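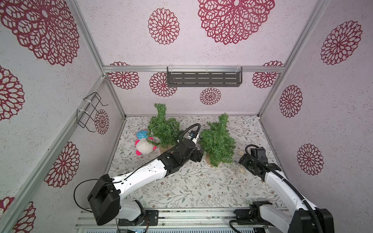

Mirkside Holiday Club Sheets

README for version 2, 21st December

This folder contains the session sheets of the Mirkside summer holiday club, typed from paper and put into one table. The club is a week of mornings for children from 5 to 11 years, held by the churches of Mirkside and Iltside together. Each morning has a Bible story, songs, a craft, a game and a short talk at the end. The leaders wrote a sheet for every session, and for many years these sheets were kept in ring binders in the vestry at Iltside.

I typed the first part. Parveen Chaudhry typed the second part and corrected a great deal of mine. Joonas Suominen wrote the script which builds the tables.

What is in the folder

sessions.csv – one row for one session sheet, 200 rows
songs.csv – one row for one song title, 102 rows
references.csv – one row for each Bible reference found in a sheet, 1747 rows
materials.csv – one row for each item in a "you will need" list, 3082 rows
notes.txt – questions which are still open
build/ – the script, with its own short README

All files are UTF-8, separated by commas, with a header row. If you open them in a spreadsheet program, please import the column "verses" as text. Otherwise 3-16 becomes a date, and this has happened to us twice.

Columns in sessions.csv

session_id: the letter of the binder and the number of the sheet, for example C-014
theme: the theme of the whole week (Under the Sea, The Lighthouse Keepers, Desert Road and so on)
day: 1 to 5, or 0 for the opening service on the Sunday
age_group: little, middle, older, or all
story: the title as the leader wrote it
memory_verse: the full text as it was on the sheet
translation: which Bible translation was used, if the sheet tells it
craft: short title of the craft
talk: full text of the closing talk, where there was one
writer: initials only

The memory verses were often made shorter for the little group. We left them as they were written, so please do not use this column as a source for the Bible text. The column "translation" is empty in many rows. Parveen tried to fill it by comparing the wording, but the leaders sometimes mixed two translations in one sentence, and then we gave up.

How the themes were made

Most themes were written at Mirkside by Danylo Ivanyshyn and Lev Lysenko. They planned in April, after Easter, and tried each story on a Sunday school class before the summer. When the class had become restless, there is usually a remark in the margin such as "too long" or "start with the storm". These remarks are in the column "margin", and in my opinion it is the most useful one for a person who plans a club.

Desert Road is different. It came from the parish of Stelmakh, where Vsevolod Antoniuk was teaching, and it was translated for our club. Some sentences in it sound a little stiff. We did not make them smoother. The puppet play for day 3 is missing, and if anybody has a copy I would be very glad to receive it.

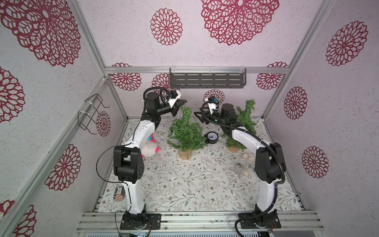 Category: Songs and crafts

Only titles of songs are given, never the words or the music, as most of them are under copyright. The same song can appear under several titles. We joined the obvious ones and listed the doubtful ones in notes.txt.

Crafts are described as on the sheet. Quantities are for one child unless the column "per" says "table". A few old crafts use things we would not give to small children today, for example dried beans with the under-fives' tables, or pins. These rows have the mark "check" and should be read by an adult before use.

Personal data

The sheets sometimes had names of children on the back, for teams or for allergies. The backs were not typed. Names inside the talks ("as Tom asked yesterday") were replaced by [child]. Leaders are given by initials, and the persons named in this README have agreed to it.

Known problems

Binder D was damp and some lines could not be read. They are marked [...].
The themes are not spread evenly. The Lighthouse Keepers was used three times and has the most sheets.
The age groups changed their limits over the years, so "middle" does not always mean the same children.
Game descriptions are short and often assume that you know the game already. I still do not know what "Plirotar" is, only that it needs two ropes and a whistle.

Use

You may use the sheets freely in your own church, school or club, and change them as you need. Please do not sell them. Corrections can be left at the Iltside office or sent to Joonas, with the session_id in the subject line.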